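# Members' Visit to the Suro Workshop in Stovau

The May visit was to the Suro workshop, on the upper floor of the old Cormier building in Stovau. We had 19 places and all of them were taken, with a short waiting list. 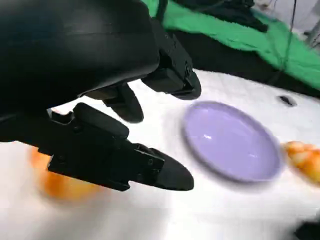 The bus from Siltton was late leaving and we got in at 10:40, so the introduction was cut down to a few minutes. We signed the visitor sheet, put our bags in the lockers, and were split into two groups. One group started with the arms and the other went to the parts room. We swapped after an hour.

Suro works on robot arms that handle small household things. The staff told us they don't sell arms. They buy them, fit them out, and spend most of their time teaching them tasks. A task might be putting an item on a plate, moving a cup to a shelf, or folding a cloth. A person guides the arm through the task many times while everything is recorded, and the recordings are then used to train the software. After that the arm tries the task alone and the staff write down what went wrong.

Part of the record comes from a small camera mounted at the gripper. Several of us had expected a camera on the ceiling or on a tripod. The reason given for the one at the gripper was that it stays close to the fingers and sees what they are about to touch. The drawback is that the view moves whenever the arm does. Plates and food smear when the arm is moving quickly, and the fingers take up a good part of the view. We were told that the software has to learn from pictures like that, so they don't throw the blurred ones out.

Our group spent most of its time at the plate task. The setup was a round purple plate on a fluffy white cover, with orange food pieces to be handled. The black gripper has two fingers, and the staff talked us through how far to open them before coming down on something. Open too wide and they bump the plate. Too narrow and they push the item away. A lumpy item is harder than a smooth one because there is no flat side to close on.

Soft covers came up more than once. On a hard table an arm can come down to the same height each time. On a plush cover the height changes a little with every fold, and a plate can tip when it is touched at the rim. The people at Suro change the surface often for that reason. An arm that has only worked on a bare table tends to do badly on a towel.

Each of us who wanted a turn at guiding the arm got one. In our group 11 people tried it. The handle is lighter than it looks. Most of us went too fast at first and had to be told to slow down near the plate. My own first try ended with the food item next to the plate, and the second was better. The hard part is judging distance, and it helps to look at the fingers and not at the screen.

The day's target for the plate task was 145 recordings, and they had started before we came. Ours were kept separate and won't be used, which seemed fair to everyone. For a new task they like to have 1000 good recordings before they do any serious training. One of our members asked how long that takes. The answer was that it depends on the task and on how often they have to stop and fix something. Cables were mentioned as a common cause of stops, along with loose screws in the fingers.

The parts room was quieter but some people liked it best. It holds spare fingers, brackets, and pads, all in labeled drawers. The finger tips come in different shapes, and we were allowed to handle a tray of old ones. The pads wear down and are replaced when the grip starts to slip. There was also a shelf of test items, sorted by how hard they are to pick up. Keys and thin cards were at the hard end.

Questions were taken over coffee. These are the ones I wrote down:

- **Can the arm hurt someone?** It stops when it meets more than a light push, and there is a stop button at each table. Visitors stay behind the tape unless they are guiding.
- **Does it know what food is?** No. It has learned to move toward certain shapes and colors in certain settings. A new item may or may not work.
- **When will we see these in homes?** They would not give a date. They expect kitchens in care homes and cafeterias to come first.
- **Do they take older people as operators?** Yes. Two of the part-time operators are retired. Shifts are half a day, and training is given on site.

Anyone interested in the operator work should write to the workshop directly. The address is on the handout, and there are spare copies on the table by the library door in Siltton.

A few practical notes for those going on the second visit. There is an elevator, but it is small and slow, so leave time. The workshop floor is cool, and a sweater is a good idea even in warm weather. Closed shoes are required. Photographs are allowed at the tables but not in the parts room. Lunch is not provided, and the cafe on the ground floor closes at 2:00.

The cost stays the same as last time and covers the bus only. Names for the waiting list go on the sheet at the front desk. If you were on the list for this visit and did not get a place, you are already at the top of the next one and do not need to sign again.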